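Notes from the Toy Shelf

Hello again, dear neighbours, and thank you to everyone who stopped me at the market to ask when the sorting blocks would be back on loan. I'd hoped to have an answer for you in the last newsletter, but then the kettle went, and the shelving for the back wall came in the wrong colour, and before I knew it we were well into November with the block tub still sitting under my desk. So, my apologies, and on to the good news!

The blocks are back. Those of you with toddlers will remember the old wooden set, which Diane Bélanger gave us when her grandkids outgrew it and which has been chewed by what must be half the children in Lachance. It was a lovely set, but two of the pieces had split and the paint was coming away in flakes, so it has been quietly retired. Diane has taken it home again, and I gather it now lives on her kitchen windowsill beside the geraniums, where I think it looks very much at home.

Making a new set was Erasto Barasa's idea. He stayed behind one Sunday after the swap morning and asked me, in his gentle way, what I'd want from a box of blocks if I could have anything at all. Well! I kept the poor man for the better part of an hour. I wanted pieces big enough for small hands, colours you could spot under a couch, and a few shapes out of the ordinary, as every set I've ever owned has been squares and more squares. He wrote it all down on the back of an envelope and off he went.

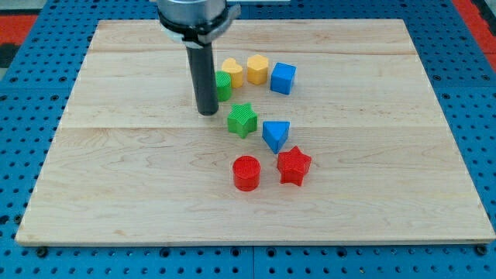

Choosing the shapes took far longer than either of us expected. We went back and forth over tea for weeks, and I'm afraid I was the fussy one. The plain ones were easy enough to agree on, and I don't think any toddler would forgive us for leaving out a good square block to stack. I did hold out for a heart, though, and I'm so pleased with the yellow one, sitting there between the green cylinder and the pentagon as if it had always belonged. Erasto was the champion of the pentagon. He says children who are bored with triangles will turn one over and over trying to work out which way is up, and my own granddaughter Neta has already proved him right (she calls it "the house").

The ribbed finish took me a little while to get used to after all those years of smooth painted wood, but I've come around to it completely. Little fingers do love something to rub at. If you're borrowing the set, a soft brush and some warm soapy water will get the porridge out of the grooves, and please let the pieces dry on a towel before they go back in the bag.

You can borrow the blocks for 7 days at a time, the same as the puzzles. There's a 2 dollar fee, which goes straight into the jar for new bags, and the jar could certainly use it. If you find a piece behind the couch after you've returned the set, just pop it through the slot in the door, day or night.

And while I have you, would whoever borrowed the big wooden train please bring back the bridge? No questions asked, and there's a cup of tea in it for you.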